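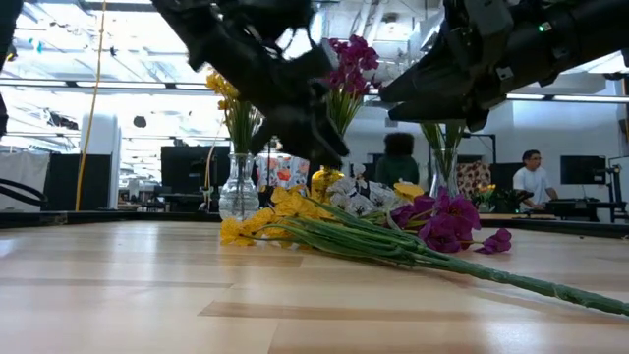

Call for participants: vase life of mixed cut flowers in the home

Orura Postharvest is recruiting households for a study of how long mixed bouquets last under ordinary indoor conditions. Most published vase life figures come from climate rooms held at a fixed temperature and light level. The present study collects comparable records from kitchens, hallways and living rooms, where conditions vary during the day and between homes.

Study outline

We plan to enroll 72 households in the Irkow and Jatoi delivery areas. Each household will receive two bouquets, one at the start of the study and one after the first has been discarded. Both contain the same varieties. One is supplied with a standard flower food and the other with plain water instructions only. The order is assigned at random.

Participants keep a daily record for each bouquet for up to 13 days, or until every stem has been removed. The record covers petal drop, bent necks, leaf yellowing, water level and water clarity. Scoring uses a printed scale with reference drawings. A daily entry takes a few minutes and should be made at the same time each day.

Who can take part

Applicants must be 18 or older and live at an address in one of the two delivery areas. You will need:

A clean glass vase with an opening wide enough for a hand
A table or shelf out of direct sun and away from radiators
Sharp scissors or pruning shears
Tap water that has not passed through a softener

Homes with cats are not eligible, as the bouquets may include species that are toxic to them. People with a known pollen or latex sap allergy should not apply. Florists and commercial growers may apply, but their records will be analyzed as a separate group.

What participants do

On delivery, remove the wrapping, recut each stem at an angle and strip any leaves that would sit below the water line. Place the stems in the vase within one hour. Put the supplied Huko logger next to the vase, not in it – the housing is not waterproof. The logger stores temperature and humidity and needs no attention during the study.

Do not move the vase to another room once recording has begun. Top up with tap water when the level falls below the marked line. Wilted stems may be removed, but each removal must be entered on the record sheet. Missed days should be left blank and not filled in from memory.

Payment

Participants who return both record sheets and the logger receive $200. Those who complete only the first bouquet receive $61. Return postage is prepaid. Payment is made by check or bank transfer after the logger data has been read.

Data handling

Names and addresses are used for delivery and payment only and are stored apart from the study records. You may withdraw at any point without giving a reason – please return the logger if you do.

How to apply

Request the screening form from the study coordinator, Shagufta Rind, at the Orura office in Irkow. Completed forms must be received by 1/29/26. Apartment residents should include a building entry code or a daytime phone number for the driver. Only one application per household will be accepted.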